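Progress report to Soster, second period. 24/10/2024. Hillov logbooks project.

Sorry it's short in places, writing this between two batches of scans and wanted it with you before the grant panel papers go out.

## Where we are

534 logbook pages in the run, all now scanned. 305 transcribed and checked against the scan by a second reader. Rest is transcribed in draft or not started, mostly the night flying school, which was always going to be slow (pencil, bad light, instructors who wrote like doctors).

Quick recap for anyone on your side who's new. The books cover the instructors at Hillov, the wartime flying school. Instructors and staff pilots, not the trainees. A lot of them had come off front line units to teach, and a fair number went back later, so the books jump from combat flights to circuits and bumps and then to combat again. The middle stretch is what the published histories skip. A career gets told as "spent a year instructing" and that's it, next claim, next medal. Our material fills in the year. 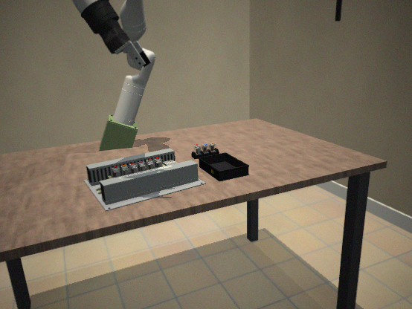

Transcription rules settled at last. We keep the pilot's own spelling of place names, put the modern name in a separate column, leave doubtful aircraft types blank with a note. Earlier sheets had people guessing types from the serial. Went back and took those guesses out. Dull work, took longer than planned, glad it's done.

Unit names were the other headache. The school was redesignated partway through and the clerks took a while to catch up, so the same aircraft, same week, shows under both names. We now record what the page says and link both names to one entry. Earlier sheets treated them as seperate units, now fixed.

## Scanning

Hyun finished the scanning on schedule and on price. Quality good. Two volumes had tight bindings and the inner column (flight time, mostly) came out curved; Hyun redid those at no charge. Files checked, named, backed up in two places.

One volume has water damage at the back. Legible with effort. Left for last on purpose. 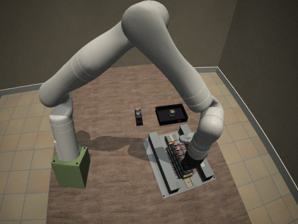
## Transcription and checking

- Day school books: finished, checked.
- Instrument flying books: transcribed, checking under way. Entries are very short, which helps. "Hood, 40 min" sort of thing.
- Night school books: drafts only for the first part. See problems below.
- Staff pilots' personal books: finished apart from the damaged one.

Error rate on second reading has dropped a lot since we stopped letting anyone read more than a few pages at a sitting. Mostly dates now, and the number seven, which some of the clerks cross and some don't.

Biographical notes go alongside. Each man gets a short entry: birth if known, units before Hillov, what he taught, where he was posted after, fate. No adjectives. If a victory claim is mentioned in the book we give it as a claim and say where it's written. We don't confirm or rank anything, not our job and the sources won't carry it.
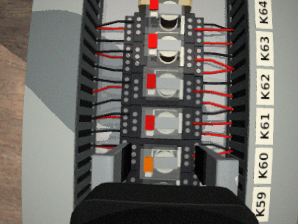 Layout of the published pages has been redone, as you asked after the first report. The old version ran every flight into one long table and you lost the thread of who was flying what. New version groups flights by day, one block per flight, blocks one above another. Think of the relay modules, five in a vertical stack with a slotted duct either side: ours has the flights down the middle, the date rail on the left, source references on the right, and nothing from the side columns wanders into the center. Prints cleanly, and works on a phone, more or less. Still want to shrink the reference column.

## Problems

1. Night school books. Slower than budgeted. Pencil has rubbed off on facing pages and you get ghost entries on top of real ones. We've asked Hyun for a second pass with raked light on the worst volume. Small extra cost, inside contingency.
2. Postings. Two instructors share a surname and an initial, and at least some flights have been put under the wrong one. We can split them by handwriting in most cases. Where we can't, the entry says so.
3. Rights. Family permission outstanding for 3 of the personal books. Letters sent, reminders sent. Pages stay offline until we hear.

## Accident entries

We asked for views on these as there's no easy rule. Training accidents are all through the books, often one line, often with the trainee's name and nothing more. Publishing the line bare feels wrong, holding it back makes the flying look safer than it was. Our proposal was to publish with the line as written plus any burial record we can match, and let families ask for a note to be added.
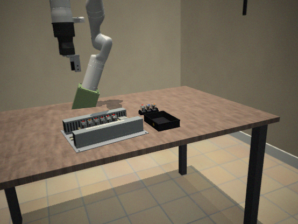 Eltum wrote back that they'd go along with it so long as the cause of the accident is never filled in from later books, only from the page itself, and that the clerk's "pilot error" should stay in quotes every time it comes up. They'd also like the trainee indexed under his own name and not just his instructor's. Fair on all counts. We've taken it up word for word in the rules, the index change means redoing part of the name list, a few days' work at most.

## Money

On budget overall. Scanning line closed. Transcription line running a bit ahead of plan due to the night books, covered by the saving on travel (Eltum let us have their volumes on loan so the second trip never happend). Spreadsheet attached seperately.

## Next

- November: first block of checked pages online, day school only.
- Raked light pass on the bad night volume, then restart transcription there.
- Finish checking the instrument books.
- Split the two same-name instructors as far as it'll go.
- Chase the permissions again.

One ask. Could Soster confirm whether the credit line goes on every page or just the front page? The layout has room for either, and we'd need to know before the first block goes up.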